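How to divide a shared bench when a robot arm joins the packing line

By Ebony Paewai
September 26, 2018

These notes come from the packing room at Clumico, where two benches were changed over in July. We pack small spare parts into trays, and the arm now does the sorting that people used to do by hand. The steps should work for any bench where a person and a slow, light-duty arm take turns. They don't replace your risk assessment, which has to be finished and signed before the arm is powered up.

Before you start

Write down what each person on the bench does in a normal shift. Ask them, and do it at the bench. Our planning sheet listed sorting and packing. The packers added checking for bent pins, swapping torn labels and answering the stores phone. The arm does none of those, so they had to stay in somebody's job.

Step 1. Agree who does what

We gave the arm sorting only. Packing, checking and labels stayed with people. The Karabulut bench handles 13 part types and the arm was set up for all of them. On the Kolen bench there are 43, and we started with 19. The rest are still sorted by hand.

Step 2. Mark the bench

Clear the bench and wipe it down. Use low-tack painter's tape for the first few weeks, as the lines will move. Put down two strips that cross at right angles, so you have four areas: incoming parts, sorted parts, rejects, and one kept free for hands and paperwork. They don't need to be the same size. Make the incoming area the biggest if your parts arrive in batches.

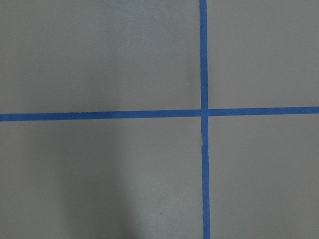

Run a fingernail along each strip and press down the crossing point, where one tape lies over the other. A lifted edge will catch a tray sooner or later. Replace any strip that starts to peel.

Step 3. Set the handover

Decide how a person tells the arm that an area is ready. We use one button, and the arm stays parked until it is pressed. Everyone on the bench should be able to stop it without asking - that includes agency staff on their first day.

Step 4. Run it slowly

Do the first 300 parts at low speed with a packer and a technician both at the bench. Keep a sheet for missed picks and wrong areas. Ours showed that most of the trouble came from parts lying on top of one another, so we changed how they are tipped out.

Step 5. Look at the job again

After a month, go back to the list you wrote at the start. Our packers spend less time sorting and more time checking, and some found that harder on the eyes. We now swap people between the two benches at each break. Two packers have also learned to reset the arm and change its settings in Noltatico, the program we run it from. Their grade was reviewed to match - settle that before the training begins.

When the layout has stayed the same for a month, swap the tape for permanent floor-grade marking and put a copy of the layout in the bench folder.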